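4.2 Gripper comparison on motherboard disassembly

18 shares 3 comments

The second experiment compares two parallel grippers on the same arm, using desktop motherboards still mounted in their cases. The first gripper, Gonetside, carries long finger plates on a four-bar linkage. The second, Florkgate, has a shorter stroke and a wider palm. Both were driven by the Clolden controller with identical force limits, and the wrist camera was kept at a fixed offset from the flange. Only the fingers, the linkage and the tool center point differed between conditions.

The task has two target areas. Memory slots are long and narrow, with latches at each end that limit the approach angle. The processor socket is compact, but the components around it leave little room for the fingers to open. We ran 12 trials per gripper on each area and logged motor current, wrist force and wrist video throughout. Over the full set this gave 787 usable grasp attempts, counting retries within a trial. Any attempt in which the wrist camera dropped out was discarded before scoring.

Clearance was the main concern in choosing finger geometry. On a populated board the linkage has to pass over slots, latches and capacitors before the tips reach the target, and a wide bracket can touch a neighboring part while the tips are still free. Fig. 3 gives wrist views from the comparison.
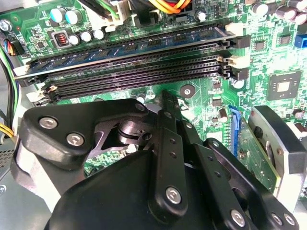
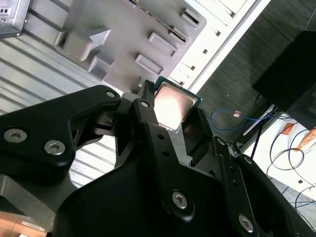
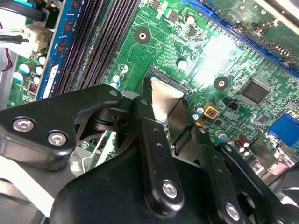
Fig. 3. Wrist camera views. Top: gripper below the memory slots, one module seated. Middle: processor held between the two fingers. Bottom: finger plates at the processor socket.

4.3 Results and failure modes

Gonetside completed more socket trials than Florkgate, and the difference came almost entirely from the approach phase. Once a processor was held, neither gripper dropped it during transfer. On the memory slots the two were closer. Florkgate was faster to close, but its palm reached the latches first when the slot nearest the processor was the target.

Three failure modes accounted for most retries: contact between the linkage and a latch, slip along the edge of the part, and glare on bare metal that delayed the pose estimate. The last affected both grippers equally and was reduced by lowering exposure. We did not retune the pose estimator of Xu for this lighting - the default settings were kept so that results remain comparable with the May runs.

Closing time was capped at 600 ms in all conditions. Raising the cap did not change the ranking, but it reduced slip on the memory modules for Florkgate.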